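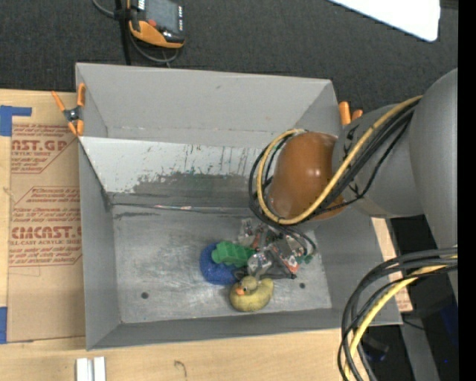
## Notebook – Carna oral history transcription, 31 August 2026

Second pass on the Carna tapes, covering the tenants' movement and the rent strike. Picking up from the March entry, which stopped at the end of the Conholm reels.

**Material handled**

- Two cassettes, both sides, digitised at 24-bit. Side B of the second has a speed error in the opening minutes. Corrected against mains hum, not by ear.
- One folder of strike bulletins, mimeographed, stapled. Staples left in for now.
- Membership ledger, Cárdenas Hall branch. Last numbered line is 2,710. Numbers are not continuous, so this is not a headcount and shouldn't be quoted as one.

**Dating problem**

The bulletin headed "To All Tenants" is catalogued as the first public call for the strike. I don't think that holds. It refers to a meeting at Cárdenas Hall as already past, and the speaker on the first cassette places that meeting after the first rents were withheld. Either the catalogue order is wrong or there were two meetings. The ledger has hall hire entered twice in the same quarter, which favours two meetings – but the second entry could be a correction of the first. Same ink, different hand.

Have left the catalogue date in place and added a query note. Do not renumber the folder until the branch minutes are checked.

**Transcription conventions**

Changed from March:

1. Organisation names are written as spoken, with the full name in square brackets at first use only.
2. "The committee" is left lower case unless the speaker names which one. In the Conholm transcripts I capitalised it throughout and merged the welfare group with the strike group. Those need redoing.
3. Crowd noise on the rally recording is noted once at the start of each passage, not at each occurrence.
4. Chants are transcribed in full the first time, then "[chant repeats]".

**Software**

Zarkon handled the clean interview audio well enough for a first draft. It failed on the rally recording, where it assigned the call and the response to the same speaker and dropped the organiser's list of streets altogether. Street names retyped by hand from the audio. Four remain unclear and are marked with timestamps in the margin of the draft.

Export also strips the square brackets if the file is saved as plain text. Save as rich text and convert afterwards.

**Outstanding**

- Branch minutes for the strike quarter: request lodged, no reply yet.
- Compare the handwriting in the ledger with the signed bulletin drafts.
- Redo the Conholm transcripts under item 2. Roughly 2 days' work.
- Access copy of the rally recording. Check the release form first – it covers the interview and may not cover the speech.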